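# Two-Arm Cloth Folding: Project Report

November 20, 2025

Our proposal promised a machine that would fold laundry. I doubted that in July and I doubt it more now. This report covers the build in the Isthorpe shared workshop, which cost $3,405, most of it for the arms. 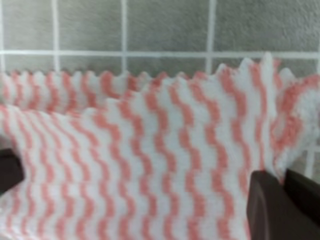
Grip was the first problem. The Foley control software treats a closed gripper as a successful grasp, and I don't think it should. A cloth can bunch up between the fingers, or two layers can get picked up as one, and the program logs both as fine. Our test cloth makes this easier to judge by eye, with its wavy stripes and saw-tooth edge, but the software uses neither. Margareta Oprea wanted to train an edge detector on that pattern. I argued against it, because it would teach the system one cloth and no other.

We logged 96 attempts. The success rate in our slides counts any fold where the corners ended up on the same side, which is generous. 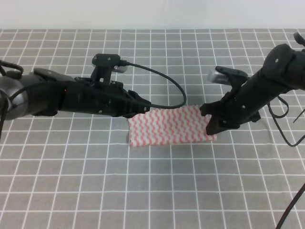 I would also drop the claim that two arms are better than one until somebody runs the comparison. We never did. The Elline calibration routine has to be repeated whenever a mount is bumped, and that used up two full sessions.

Still open: a stricter definition of a fold, a second fabric, and a one-arm baseline.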